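Clokik Community Help
Phones & Tablets > Battery and Charging

Phone charges to 80 percent and then just sits there. Bad battery, bad charger, or am I being managed?

Asked by kurncombe_kev
872 views

I have an Eveva phone, the mid-range one with the rounded back that slides off every surface I own. I bought it last December, and until a couple of weeks ago its charging habits were unremarkable. I plugged it in at bedtime, it was full when I got up, and we left each other alone.

Now it goes to 80 percent and stops. The little lightning bolt stays on. The lock screen says "Charging" in the same confident tone it has always used. It is not charging. I can stare at it for an hour and it will say 80 the whole time, like a waiter who has decided I've had enough.

Some mornings it's at 100 when I wake up. Other mornings it's at 80. I can't find a pattern, although I'll admit my mornings don't have much of a pattern either. I work rotating shifts, so "morning" can be 5 a.m. or it can be lunch.

What I've tried so far:

Restarted it. Restarted it again with more feeling.

Swapped the cable for the one from my tablet. Same thing.

Swapped the wall plug for a bigger Charbonneau one that my sister swears by. It got to 80 a lot faster and then stopped just as hard.

Cleaned the port with a wooden toothpick. A frankly upsetting amount of lint came out. Still 80.

Took the case off, in case it was heat. It doesn't feel hot to me, but I'm not a thermometer.

I did get a system update recently, but I couldn't tell you whether that was before or after this started. The update notes said "improvements to stability and performance," so that was no help.

I went to the repair counter at the mall and the guy there said the battery was "probably tired" and quoted me for a new one. The phone isn't even old enough to be tired. Before I hand over the money I'd like to know if this is a real fault or some setting I've sat on.

Also, if it is a setting, why does it sometimes go to 100 anyway? That's the part that's making me feel like I'm losing it. 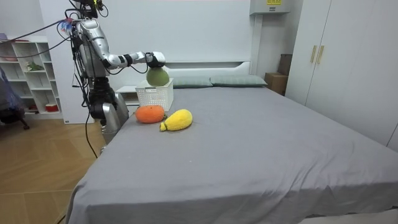

Extra details, because somebody always asks: battery life during the day is fine. From 80 it gets me through a shift with some left over. No sudden shutdowns, no jumping from 30 to 5, no bulging. The screen isn't lifting up. I'm on whatever version the last update gave me, and I haven't installed any battery saver apps. I had one on my old phone and it mostly saved battery by showing me ads about batteries.

3 answers

Accepted answer
by Leire Urquijo

Your battery is fine. Keep your wallet in your pants and stay away from the mall.

You've got a charge limit turned on. Lots of phones have some version of this now. Lithium batteries don't love being held at full for hours on end, especially when they're warm, and a phone plugged in overnight spends most of the night doing exactly that. So the phone stops at 80 and waits.

Your phone has two flavors of this and I'm pretty sure you're on the second one:

The hard limit. Stops at 80, full stop, every time. You'd never see 100 unless you switched it off (mostly, see the note at the bottom).

The adaptive one. Charges to 80, parks there, and then finishes the job shortly before it thinks you're going to unplug. It guesses from your past habits and from your alarm, if you set one in the built-in clock app.

That explains your mystery. On the days it guesses right, you wake up to 100. On the days it guesses wrong, you get 80 and a grudge. With rotating shifts it has very little to go on. It has been watching you for weeks trying to work out when you get up, and you keep changing the answer.

To find it, go to Settings, then Battery, then scroll past all the graphs to Battery Care. On some versions it's under Battery > More settings, because whoever arranges that menu gets bored and moves things. There should be an entry called Charging protection with three choices: Off, Adaptive, and Limit to 80%. If you can't find any of it, use the search bar at the top of Settings and type "protection." Searching for "charging" gets you a page about wireless headphones, for reasons I've given up on.

If you want it full every time, pick Off. If you like the idea of the battery aging more slowly and you really do get through a shift on 80, pick the hard limit and forget about it. I've had mine on the hard limit since I got the phone and I've only missed the other 20 percent on travel days.

If you'd like to keep Adaptive, set your wake-up alarm in the phone's own clock app. Third-party alarm apps don't seem to count. I used one with birdsong for months and the phone treated it as a rumor.

For a one-off full charge, pull down the notification shade while it's sitting at 80. On my version there's a quiet little notification that says charging is paused, and if you expand it there's a "Charge fully now" button. It goes back to normal the next time you plug in. If you swiped that notification away once and told the phone not to show it again, that would account for you never having seen it. I say this as someone who did precisely that.

As for how it got turned on, my money's on the update. I've seen settings switch themselves on after an update on this phone before, and "improvements to stability and performance" covers a lot of ground.

Note: with the hard limit on, you may still see 100 once in a long while. The phone sometimes does a full charge so the percentage meter can recalibrate. Don't panic and don't go cleaning the port again. You've done enough in there.

Comments on this answer

kurncombe_kev: It was on Adaptive. I have never in my life touched that menu. Switched it to Off, plugged it in, and it went sailing past 80 like nothing had ever happened. Thank you. And yes, there was a "paused" notification, and yes, I had it silenced.

kurncombe_kev: Follow-up question, is it going to wreck the battery if I leave it Off?

Leire Urquijo: No. It'll age a bit faster than it would otherwise, the way every phone you've owned before this one did. If you plan to keep it for years, use the limit. If you replace phones every time a new color comes out, don't bother.

kurncombe_kev: I keep them until they fall in something.

Leire Urquijo: Then the battery is the least of your worries.

Answer
by modemwhisperer

Could also be heat. When the battery gets too warm, phones will slow or stop charging well before full, and they don't always tell you. Under a pillow, on a sunny windowsill, on top of a game console, that kind of thing. Mine used to quit in the 80s every summer on the car mount, right in front of the vent, which I had set to hot because I'd gotten the dial backward.

A quick way to tell them apart: if it stops at exactly 80 every time, that's software. Heat is sloppier. You'd get 74 one night and 91 the next.

The wall plug has nothing to do with it, by the way. A bigger one gets you there faster if the phone supports it, and the phone decides how much to take. The Charbonneau is fine. I have the same one and my only complaint is that it's wide enough to block the other outlet.

I would double-check that you're not using a really thick case with wireless charging, but it sounds like you're on a cable so ignore that.

Comments on this answer

Leire Urquijo: Agree on the heat thing. Exactly 80 is the giveaway.

patchpanel_pat: The outlet thing is real. I bought a 6 inch extension cord just to get around that plug.

Answer
by dr_fixit_15

factory reset. had same problem on a completely different phone and reset fixed it. also try putting it in the freezer for 15 minutes first

Comments on this answer

modemwhisperer: Please do not put it in the freezer.

dr_fixit_15: worked for me

modemwhisperer: Condensation gets inside when you take it out. Also, the reset "fixed it" by putting the setting back to default, which takes ten seconds in the menu and doesn't delete your photos.

dr_fixit_15: still worked

Leire Urquijo: Kev, if you're reading this far down, stop.

kurncombe_kev: Already solved, phone is at room temperature. The repair counter called me back, though. They've found me a battery.

This question is marked as solved. New answers can still be added by signed-in members.

Related questions

Battery percentage stuck on 1 for an hour, then phone fine
Does fast charging count if the cable is from a gas station
Phone says "Moisture detected," there is no moisture
Wireless charger only works if phone is sideways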